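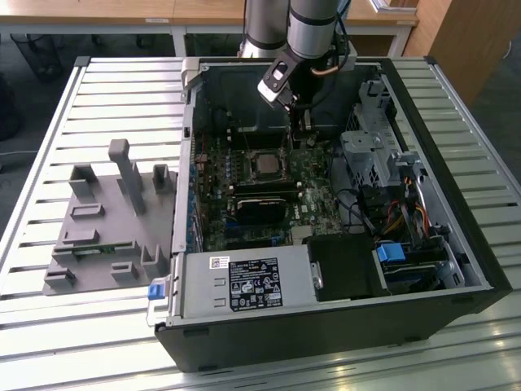

Stitbridge puts two grippers through the PC strip-down test

Sirna parallel model against Gowda angled fingers, same arm, same desktop

PLUSTSTEAD, August - Stitbridge, the Pluststead workshop that tests automation kit for repair and recycling firms, today releases first results from its side by side trial of two-finger grippers. The job: taking parts out of old desktop computers. Memory, expansion cards, processors. Small things, tight spaces, plenty to snag on.

Two makers sent hardware. Sirna supplied a parallel gripper with flat pads. Gowda supplied a longer, angled set of fingers meant for narrow gaps. Both went on the same arm with the same controller and the same grip force limit, set low. No special tuning for either side, both makers agreed to that before the start.

Each gripper had 58 attempts. An attempt counted only if the part came out whole and ended up in the right slot of the tray. Dropped parts, failed. Part placed crooked, failed. Arm stopped on force limit, failed, and logged seperately.

First results

Memory modules: Gowda ahead. The angled fingers reached between the slots without touching the neighbouring module. Sirna needed a second approach more often.

Expansion cards: Sirna ahead, and by a fair bit. Flat pads hold a card edge square, so it comes up straight. The Gowda fingers let it tilt.

Processors: too close to call. Neither gripper was reliable with the socket lever and we would not reccomend either for that step yet.

Force stops: 17 for Sirna, 13 for Gowda. Most came near loose cabling, which remains the main headache on this sort of job whatever is bolted to the wrist.

Changeover from one gripper to the other took nearly 57 minutes the first time, mostly cable routing and re-teaching the tool point. Quicker after that. Sites planning to swap tools during a shift should look at a quick-change plate. 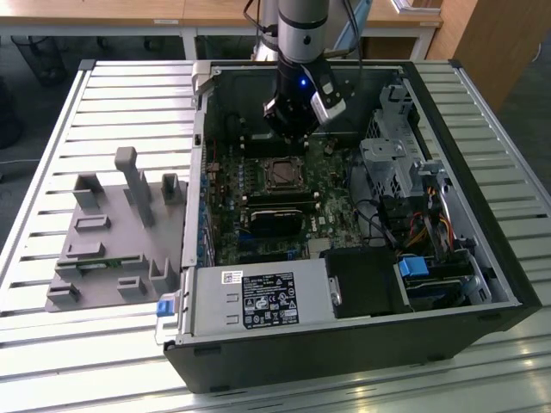
Gripper over the memory area of an open desktop tower, 3D-printed fixture tray to the left.

About the set-up

Tower on its side on a slatted aluminium table, side panel off, cooler off. Printed fixture tray next to it. The tray drawings were revised twice during the trial after parts caught on the posts, and only attempts on the final version are included in the results.

What next

A second round is planned, with other makes of case and softer finger pads from both suppliers. Camera position will be tested as well; at present a view from the side loses the fingertips once they drop below the drive cage. Makers wanting to put a gripper forward can ask for the entry sheet, which covers weight limit, mounting pattern and supply voltage.

Full result tables and the test procedure are available on request from the Stitbridge press desk. Please say which gripper you are asking about, the tables are in separate files.

Notes to editors

Stitbridge charges no fee to makers and keeps no commission on sales. Hardware goes back at the end of the trial. Sirna and Gowda both saw the figures before release and asked for no changes.

ENDS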